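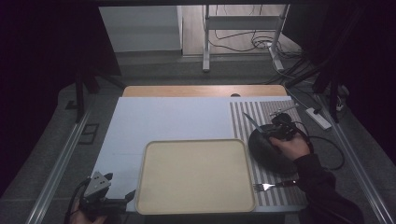

Onder tray in beige, with striped mat, dark gray round bowl, fork and knife.

Onder Tray and Place Mat
Maker: Rereo
Item number: 582
Sold as: tray and mat, packed together

Overview

The Onder set consists of one rectangular serving tray and one striped mat. The tray carries a meal from counter to table and stays in place as the plate surface. The mat goes to the right of the tray and takes the bowl and the flatware. Left-handed users can reverse the layout without any change to the parts.

The bowl, fork and knife are not included. The tray and mat are also sold separately under the same item number with the suffix T or M.

Tray

The tray has rounded corners and a slightly raised rim. The inner surface is smooth and cream-colored. There are no compartments, so plates of different shapes can be used. The rim holds back small spills but is too low for carrying liquids without a cup or bowl.

Color: beige
Corners: rounded
Inner surface: smooth, undivided
Maximum load when carried: 4 kg
Stacking: up to 20 trays, rim to rim

Do not slide a loaded stack. Lift trays off one at a time from the top.

Mat

The mat has gray and white stripes and lies flat without clips or weights. It is supplied rolled. Unroll it the evening before first use and leave it face down under a flat board until the ends stop lifting. A mat that has been stored folded will keep the crease for several days.

Pattern: gray and white stripes
Use: one side only, stripes up
Reversing: not recommended, the back face marks more easily

The stripes can be set to run front to back, which lines the mat up with the long side of most tables and makes it easier to square against the tray. They can also be set to run left to right on narrow tables.

Setting the place

1. Wipe the table and let it dry.
2. Put the tray down first, centered in front of the seat.
3. Lay the mat beside the tray. The tray rim should not rest on the mat, or the tray will rock.
4. Put the bowl on the rear half of the mat.
5. Place the fork and knife on the front half, clear of the bowl.

On a shared table, leave enough room between settings to lift each tray straight up. Where trays are collected after the meal, return the flatware to the tray before lifting it and leave the mat on the table.

Cleaning

Tray: dishwasher, top or bottom rack, normal cycle. Stand it on its long side. Remove before the heated drying stage if the machine allows it. Tomato and turmeric should be rinsed off within 2 hours. A paste of baking soda and water will lighten most stains on the inner surface. Steel wool and scouring powder will dull it permanently.

Mat: damp cloth and mild dish soap. Rinse with a second cloth and hang to dry. Do not machine wash, iron or put hot pans on it.

Compatibility

Bowls with a flat foot sit best on the mat. Bowls with a narrow turned foot can be used but tip sooner when a spoon is left standing in them. The tray fits the Vonimholm rack and the older Sheehan cart. On the Sheehan cart, use every second runner, as the rim does not clear the runner above.

Replacement parts

Trays and mats can be reordered one at a time. The stripe width was not altered when the mat moved to its current supplier, so old and new mats can be used on the same table. The gray may differ slightly between batches. Customers who need a single batch should say so on the order form.

Ordering and questions

Orders for single sets ship from stock. Orders for dining rooms and schools are handled by Nia Morris, who can also supply loose samples of the tray and mat. For questions on cleaning agents and dishwasher temperatures, write to Kerstin Nyberg in product care and give the item number.

Page last revised Mon 27 May. The next stock count is in June, and item 582-M may show as unavailable while it is being done.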